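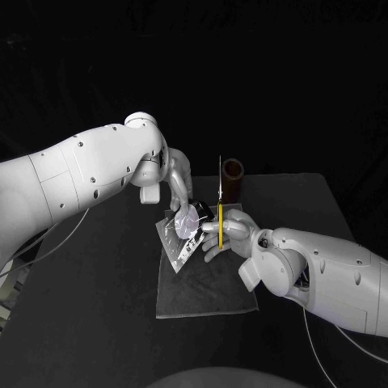
Arrêts intempestifs de la main droite : questions fréquentes

Quels postes sont concernés ?
Les postes Imora à deux bras équipés de mains à doigts articulés, lorsqu'ils manipulent des ciseaux ou un autre outil à anneaux. Les postes à pinces simples ne sont pas touchés.

Que se passe-t-il exactement ?
La main droite se fige, doigts refermés sur l'outil, et la console affiche le code 3518. Le bras gauche, lui, reste actif pendant 380 millisecondes avant de s'arrêter à son tour.

Est-ce dangereux ?
Oui, si quelqu'un tend la main vers l'outil pendant ce délai. À l'atelier de Preltstead, un opérateur a été coupé au pouce en septembre en voulant dégager des ciseaux bloqués. Depuis, toute intervention se fait hors tension.

Comment récupérer l'outil ?
Appuyez sur l'arrêt d'urgence, attendez l'extinction du voyant, puis ouvrez les doigts un par un avec la clé fournie. Ne tirez jamais sur les lames — même fermées.

Quelle est la cause ?
Le capteur d'effort du pouce dérive après plus de 2000 cycles de préhension. Le contrôleur Dafis interprète cette dérive comme un blocage mécanique.

Peut-on continuer à travailler en attendant le correctif ?
Oui, à condition de refaire le zéro du capteur tous les 100 cycles et de limiter les essais à des objets sans lame. Le menu se trouve dans Trudar, onglet Maintenance.

Faut-il vérifier les câbles ?
Un contrôle visuel suffit. Un câble pincé donne un autre code.

À qui signaler un arrêt ?
À Hannelore Grube, responsable sécurité. Joignez le journal de la console et indiquez l'outil tenu au moment de l'arrêt. N'effacez pas le code avant l'export, le journal serait perdu.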